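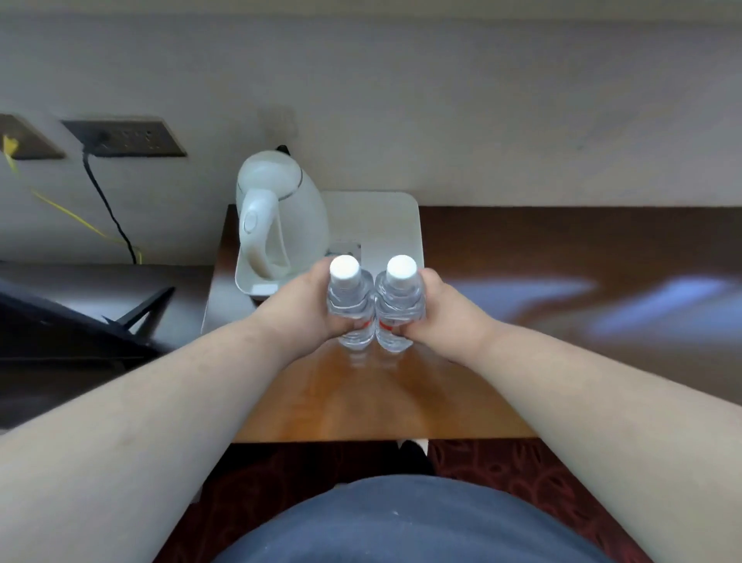 Plilell recast ahead of second season

The period drama Plilell will be back next spring without its lead. Deisy Alvarado, who played the widowed innkeeper through all of season one, has left the show, and the part has gone to a stage actress whose name the producers are holding until June.

Alvarado's exit had been rumored since the wrap party. Her contract covered one season with an option for a second, and the two sides could not agree on the shooting schedule. The new episodes will be filmed in Cáceres over 90 days, up from 62 last time, and she had already signed on for the thriller Drumgate. Her agent says the parting was friendly and that she has sent the new cast a note.

Fans who follow these things closely will remember that she unfollowed two of the producers in the same week the renewal was announced. She followed them both again a few days later and has never said a word about it.
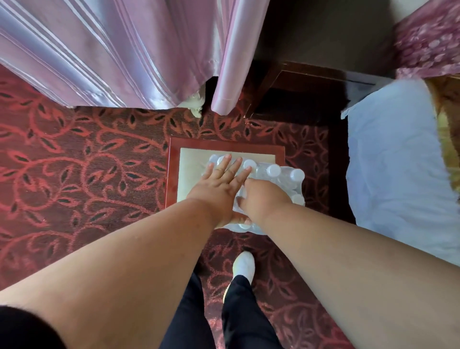
Wekesa Were is staying on as the magistrate and will also direct two episodes, his first time behind the camera on a series. He told the Ikden podcast that he asked for the job before the first season had finished airing and was turned down. "I asked again at lunch, and then I asked in writing," he said. He would not discuss Alvarado except to say that he misses their crossword breaks.

Season two will run 15 episodes. The writers have dropped the flashbacks, and the fire at the inn will be dealt with in the opening hour. A market sequence planned for the finale needs 200 extras, and open casting in Cáceres starts next month. Applicants must be over 18 and available for night shoots - beards are welcome, visible tattoos are not.

The first season is still streaming, with the two deleted scenes now added after the credits of the last episode.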